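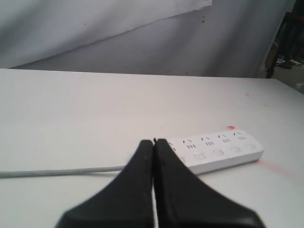

Tinlow : multiprises et petits accessoires électriques sur table

LISEZ-MOI, version du 5 janvier

Contenu
Le dossier Tinlow rassemble 161 prises de vue de matériel électrique domestique posé sur une table : multiprises, rallonges, adaptateurs de voyage, blocs d'alimentation. Il sert de base à l'inventaire visuel de l'atelier Rirnon et peut être réutilisé pour du classement ou de la recherche par type de prise.

Organisation
multiprises/ : 124 fichiers
adaptateurs/ : 37 fichiers
fiches.csv : une ligne par fichier
notes.txt : remarques de saisie

Colonnes de fiches.csv
objet : nom courant, au singulier
couleur : couleur dominante du boîtier
format_prise : europeen, britannique, multistandard, inconnu
orientation : droite, diagonale, verticale
masque : oui si une partie de l'objet est cachée
remarque : texte libre

Règles de saisie
Une multiprise dont chaque bloc présente deux fentes inclinées au-dessus de trois autres fentes est notée « multistandard ». Le pays d'origine n'est pas renseigné, même quand la disposition fait penser à un modèle chinois.
Les petits rectangles alignés devant les prises peuvent être des interrupteurs ou des caches. Dans le doute, écrire « rectangle » dans la colonne remarque et ne rien déduire sur leur fonction.
Une prise en partie masquée compte comme visible si au moins une fente se distingue.

Limites connues
Le blanc sur blanc est très représenté : boîtiers clairs sur plateau clair, contours parfois peu lisibles. Les modèles à interrupteur unique sont rares. 49 fiches n'ont pas encore été relues.

Historique
Mai : première série, saisie par Vurkton.
Janvier : ajout des adaptateurs de la série Kiều, correction de 6 orientations.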